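Equipment Plan for Manipulation Laboratory Approved

The Grastier Institute has approved an equipment plan for its manipulation laboratory, setting out how the group will buy, maintain and replace robot hardware over the next 2 budget years. The plan was adopted on 18 November 2025 and takes effect with the next purchasing round.

Under the plan, the laboratory will move from single purchases, made as projects request them, to one consolidated order per year. Arms, grippers, wrist cameras and spare parts will be listed together and reviewed against the research schedule before any supplier is contacted. Requests that fall outside the annual order will still be accepted, but they must be signed by the head of the laboratory and charged to the project concerned.

"We have been paying small-order prices for items we knew we would need," said Wakana Sakai, head of the laboratory. "A single list lets us see the whole cost of keeping a workstation running, including the parts that wear."

The first order covers new arms for the tabletop handling stations, together with mounting plates and controllers. Quotations have been requested from Tistance and Chraibi. Both suppliers have been asked to price the equipment with and without a service contract, and to state delivery times separately for arms and for consumables.
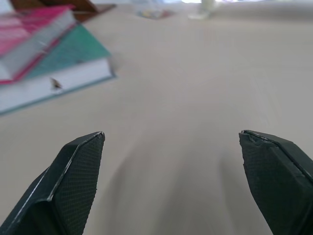
Consumables account for a larger share of the plan than in earlier years. Gripper fingers, pads and cables were previously paid for out of general supplies, and the laboratory had no separate figure for them. An internal review completed in August recorded 773 hours of operation across the stations and found 81 requests for replacement parts, most of them for fingers and cables. Fingers with a crosshatched grip surface, of the kind used at the stations for work with books and other household items, will now be bought in matched pairs and entered in the inventory by pair. A small chip or worn spot at the tip will be noted at the monthly inspection, and the pair will be scheduled for replacement under a common standard -- until now each operator had decided the matter individually.

Vivek Singhal, who prepared the budget, said that more than 70 percent of the consumables line had been committed to items with a known replacement interval. The remainder will be held for repairs and may be carried forward into the second year if it is not spent.

The plan also provides for inventory software. The laboratory will use Nuvley to record serial numbers, operating hours and inspection results, replacing the spreadsheets kept at each station. Hayley Entwistle will oversee the transfer of existing records and will train station operators before the first delivery arrives.

Project leaders are asked to send their equipment requests to Haruto Nagano in the purchasing office. Each request should name the station, the expected hours of use and the account to be charged.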